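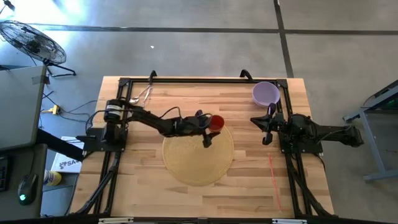 Thread on table setting for one, small format. Butcher-block top, one round woven placemat, a few plastic cups, a bowl. I have been doing this long enough to have opinions.

1/ The placemat goes down first. Everything else is measured from it. If the mat is off, the bowl is off, and then you are correcting two things.

2/ Woven mats have no grip on a sealed top. They creep. Mine gets a strip of shelf liner underneath, trimmed 40 mm short of the rim so it stays hidden.

3/ Effie Yule asked why round and why not a rectangle. A round mat has no wrong rotation. A rectangle two degrees out is visible from the door.

4/ Cups: red or orange, same rule. Pick up by the side, never by the rim. The rim is the part somebody drinks from.

5/ The straw goes in last. A long straw in a light plastic cup is a lever. An empty cup, one careless sleeve, and you are picking both up off the floor.
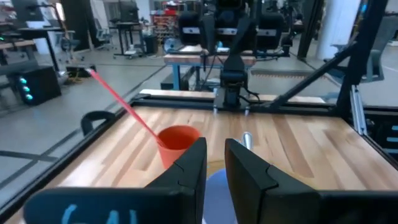

6/ A tapered cup also has a smaller foot than mouth, so it wants to be well in from the edge of the table. I use a hand's width. Cameron Nisbet uses two and has fewer stories.

7/ Spoon and tongs stay at the far side until the bowl is placed. Metal on a bare wooden top is loud and leaves marks. The Brolen oil helps with the second problem – apply thin, wipe, leave overnight, repeat in January.

8/ Bowl in the middle of the mat. Judge it by the rings of the weave: same number showing left and right. Stand directly over it to check. From a chair the near side always looks wider.

9/ Cup behind the bowl and a little to the right. Close is fine if the bowl is low. With a deep bowl, move the cup out or you will knock it reaching over.
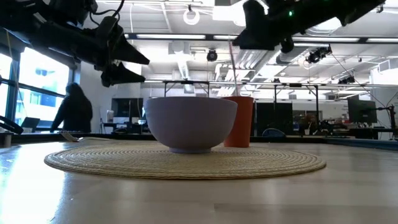 10/ Clearing is the reverse order. Straw, cup, bowl, utensils, mat. Shake the mat outdoors. Coiled weave holds crumbs, and a damp cloth only pushes them further in.

11/ Storage: mats flat, never on edge. The one I kept upright in the Fagerlund rack took a bend in a month and still rocks.

12/ Replies asking about napkins: separate thread.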